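## 4.2 Where the hand signal gets hard

So far I've talked about the method as if every task gave us nice clean moments to cut on. The pouring and folding clips mostly do (lucky us!), and the segmenter looked great on them. Then we moved on to the lid assembly recordings, and I spent most of August staring at people putting silicone gaskets onto bamboo lids.

I like this task a lot, and I'd recommend it to anyone who thinks their segmentation method is finished. One cycle is short: take a bare lid, take a ring, seat the ring around the edge, put the lid on a finished stack. Both hands are busy nearly the whole time, they do different things, and the object they care about most is a thin see-through ring that our tracker can barely find. Our collection has 136 recordings of it, all from a head-mounted camera. We used 38 of them for tuning and never touched those again for the numbers in Section 5.

Let me go over what we feed the model, because it matters for what goes wrong. From each head-view clip we take the two hand poses, a coarse mask for whatever each hand is holding, and a "contact score" that says how likely it is that a fingertip is touching the held object. We do not use depth. We tried it early on and the steel tabletop gave us such messy readings (reflections everywhere) that we dropped it and never went back. The segmenter, which we call Grollavari, looks at a window of 20 video samples and decides if a step boundary falls in the middle of it. The window size came out of the tuning set, and I'll admit I was hoping for something smaller.

The trouble shows up at the start of the seating step. Figure 3 is a good case of it. 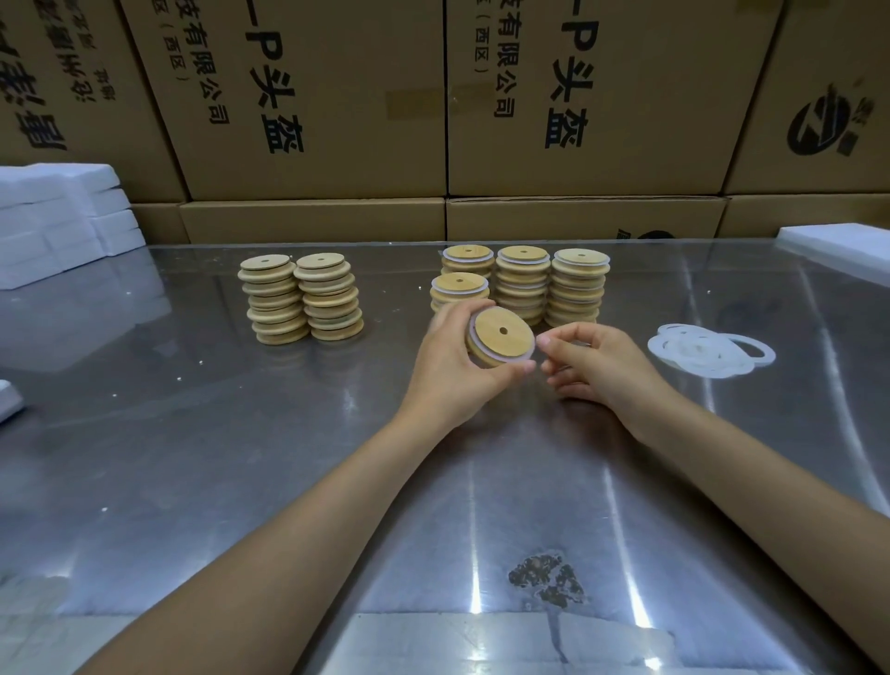

**Figure 3.** Head-view sample from the lid assembly task. The left hand holds a lid with a gasket around its edge; the right fingertips are nearly at the rim. Bare lids are stacked at left, lids with gaskets toward the center-right, and unused gaskets lie to the right of the stacks.

Look at the right hand. Its fingertips are almost on the rim, and going by this single sample I couldn't tell you for sure if the person is about to press the gasket, adjust it, or do something else entirely. The contact score can't either! It sits right in the mushy middle, and the first version of our model would flip between "reaching" and "seating" several times before settling down. Each flip counted as a boundary, so a worker who did one simple thing got credit for four or five.

The obvious fix is smoothing, and we tried that first. It gets rid of the flips all right, but it also eats the really short corrections, where somebody lifts a finger, nudges the ring and goes on. Those corrections are exactly what we want a learned policy to see, so losing them felt like a bad trade.

What worked better was letting the model peek at the stacks. We added a second, slower input that only describes the material on the table: bare lids in one region, lids with rings in another, loose rings in a third. It's updated once per second and it doesn't try to count anything. (We had a counting version. With the stacks partly hidden behind a hand half the time, it was hopeless.) When the slow input says that a region has changed, the model gets more confident that a full cycle is over, and everything between two such changes has to fit into one cycle. That still leaves room for two or three short corrections inside the seating step, but a whole row of phantom lids can't sneak in anymore.

I should say something about clutter too. The table has small white specks scattered over it and a dark stain near the person, and the loose rings overlap in a tangle. We left all of this in and didn't mask any of it. An earlier set, recorded at our Haworth bench, was much tidier, and a model trained only on that one fell apart as soon as it saw a working table. Mixing in 300 short clips from messier tables helped more than any change to the network, which was a bit humbling after all the time I'd put into the network.

One thing we haven't solved is the ring itself. Once it's around the lid, our object mask treats lid and ring as one thing, so a ring that is only partly seated looks the same to the model as one that's fully in place. For cutting a video into steps that's okay. For judging the quality of a step it isn't, and none of the results in the next section should be read that way.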